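Fitting a processor in an old Dell desktop

I put this job off until one wet December, and I needn't have worried, because it's a gentle little task once the side is off (and you've had a cup of tea first). Unplug everything, touch bare metal on the case, then push the thin lever down and out, lift it, and swing the load plate right up. 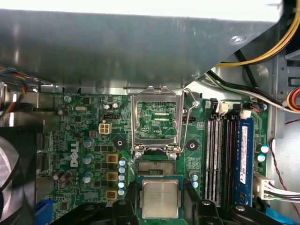 Author: Brendelar
Role: Repair bench editor, Trirnside

Hold the processor by its edges with the metal lid facing up, and keep well away from those gold pins in the socket, which bend if you so much as breathe on them! Match the notches, lower it straight down and let it sit under its own weight. Close the plate, bring the lever back over (it does feel stiff), and only then think about paste.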